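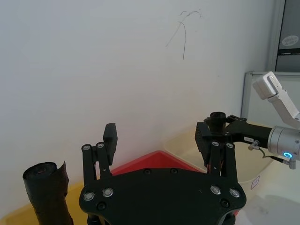 黑色板上的银色螺栓，Arkby 工坊

Arkby 共享工坊 常见问题

这一页是为新会员和打算来参观的朋友准备的。问题都是从邮件和前台的谈话里收集来的，顺序没有特别的意思。如果您找不到自己的问题，请写信给我们。我会用中文、韩文或者英文回复。中文不是我的母语，如果有不通顺的句子，请您多多包涵，也欢迎您告诉我怎么改。
Ha-rang Seo，会员服务

工坊在哪里？
我们在 Obura 路 547 号，后院的平房。从大街走过来，您会先经过一家卖窗帘的店，然后左手边有一个绿色的铁门。请不要从窗帘店里面穿过去，店主不太高兴。骑自行车来的话，可以停在铁门里面，但是不要靠在消防栓旁边。汽车只能在卸货的时候进来。

我没有任何经验，可以加入吗？
可以。很多会员来的时候只会用螺丝刀。新会员先参加一次入门课，学习怎么量尺寸、怎么夹紧材料、怎么收拾工作台。上完入门课以后，您就可以自己使用全部手工工具。台锯、平刨和车床需要分别上课，因为每台机器的危险都不一样。

年龄有限制吗？
独立会员必须满 18 岁。年纪小一点的孩子可以和家长一起来，但是家长要一直在旁边，不可以把孩子留下自己去买东西。机器间不接待孩子，有家长陪着也一样。这一条曾经有人来商量过很多次，我们的回答没有变过。

会员费怎么算？
会员费按月付，每个月的第一天开始计算。如果您在月中加入，第一个月收一半。入会的时候另外收押金 200 元，退会的时候全部退还。押金不是用来抵扣会员费的，所以请不要在最后一个月告诉我们“从押金里扣”。退押金要等柜子清空、借出的工具都还回来以后才能办理。

我可以暂停会员吗？
可以暂停，每年最多暂停 2 个月，连续或者分开都行。请在下个月开始之前写信通知我们。已经开始的月份不能暂停。八月申请暂停的人特别多，回信可能会慢一些，但是我们以您发信的时间为准，您不用担心。

可以借工具回家吗？
手工工具大部分可以借，借期一个星期。登记本放在工具墙旁边，请写清楚您的名字、工具的编号和借出的日期。只写“锤子”是不够的，我们有很多锤子。量具不外借，例如卡尺、角尺和水平仪。它们在路上很容易受到碰撞，量出来的结果就不可靠了。电动工具也不外借。

工具在我手里坏了，需要赔吗？
正常使用造成的损坏不需要赔。锯条会变钝，钻头会断，这些都包括在会员费里面。请您把坏的工具放进门口的红色箱子，并且夹一张纸条，写上哪里有问题。请千万不要悄悄地挂回墙上。下一个人拿到一把手柄松动的凿子，是真的会受伤的。如果工具丢失了，或者用在了不应该用的地方（用凿子开油漆罐是最常见的情况），我们会请您承担一部分费用。

螺丝拧不动的时候怎么办？
这个问题和工坊的规定没有关系，但是问的人很多，所以我写在这里。先确认螺丝刀的尺寸是对的。太小的刀头会把槽磨坏，磨坏以后就麻烦得多。然后把槽里的灰尘和油漆清理干净，滴一点渗透油，等一段时间再试。拧的时候要先往下压，再慢慢转动。如果还是不行，可以先往拧紧的方向稍微转一点，再往回转，有时候这样就松开了。槽已经磨坏的，请到前台借取断丝工具，我们会教您用。

内六角扳手公制和英制有什么区别？
尺寸不一样，不能混着用。有一些尺寸非常接近，插进去觉得差不多，一用力就会打滑，把孔磨圆。公制的放在蓝色的架子上，英制的放在黄色的架子上。用完以后请放回原来的颜色。我每个星期都要重新整理这两个架子，如果大家帮忙，我可以少整理几次。

需要自己准备材料吗？
需要。木料、五金和油漆都请自己带来。工坊里有一个卖常用品的小柜子，有砂纸、木工胶和普通螺丝，价格贴在柜门上，请把钱放进铁盒或者扫码。购买木料的话，Pellwood 木材行离我们最近，会员可以请他们把料锯短一点再带走。Prundwood 的硬木种类比较多，但是要提前订，而且不卖小块。这两家和我们没有合作关系，只是会员经常去。

边角料可以随便拿吗？
靠墙大木桶里面的可以随便拿。放在架子上、写着名字的不可以，即使那块木头已经放了很久。如果您觉得一块料被忘记了，请告诉前台，我们会先联系主人。旧家具拆下来的木头请不要放进大木桶，里面常常有钉子，会损坏锯片。

我的作品可以放在工坊里吗？
正在做的作品可以放在后面的架子上，请贴上标签，写名字和预计取走的日期。刷了油或者漆的作品请放在通风的那一层，下面垫报纸。日期过了以后我们会发一次提醒。提醒以后还没有取走的，我们会搬到院子的棚子里。棚子不漏雨，但是很潮湿，对木头不好。

擦油的布扔在哪里？
请一定扔进带盖子的金属桶。擦过亚麻籽油和类似油料的布，团在一起会自己发热，可能着火。请不要扔进普通垃圾桶，不要放在口袋里，也不要晾在暖气上面。如果金属桶满了，把布展开，平放在院子的水泥地上，然后告诉值班的人。

必须穿什么衣服？
包住脚趾的鞋是必须的，凉鞋不可以进机器间。长头发请扎起来，项链、手链和戒指请摘下来。使用台锯和车床的时候不要戴手套，手套可能会把手卷进去，许多新会员对这一点感到意外。护目镜和耳罩工坊都有，用后请擦干净。口罩请自己带，大小合适的才有用。

晚上可以用机器吗？
机器间晚上八点关闭，手工区到十点。隔壁住着人家，墙壁不厚。八点以后也请不要用锤子敲凿子，可以做打磨、上胶、画线这一类安静的工作。

可以带朋友来吗？
参观可以，请先在前台登记。朋友不能使用工具，帮您扶一下木板没有问题。如果朋友想试一试，请他报名体验课，体验课不需要入会。

体验课取消了可以退款吗？
开课前一天的中午以前通知，全部退款。之后通知不退款，但是您可以让别人代替您来，只要把他的名字告诉我们。如果是我们取消的课，您可以选择退款或者改到下一次。

你们接受维修委托吗？
我们不接受。经常有人拿着椅子来敲门，想放下就走。您可以自己来修，我们很愿意告诉您怎么做。如果椅子只是榫头松了，通常清掉旧胶、重新上胶、夹一个晚上就可以用。请不要直接在旧胶上面加新胶，那样粘不牢。

怎么退会？
写信或者到前台填一张表都可以，不需要说明理由。请把柜子的钥匙一起交回来。如果以后想再次加入，入门课不用重新上，机器课要看隔了多长时间。

相关页面
入门课时间表
机器课报名须知
工具外借登记说明
怎样给旧椅子重新上胶
凿子和刨刀的磨法
储物柜申请
联系我们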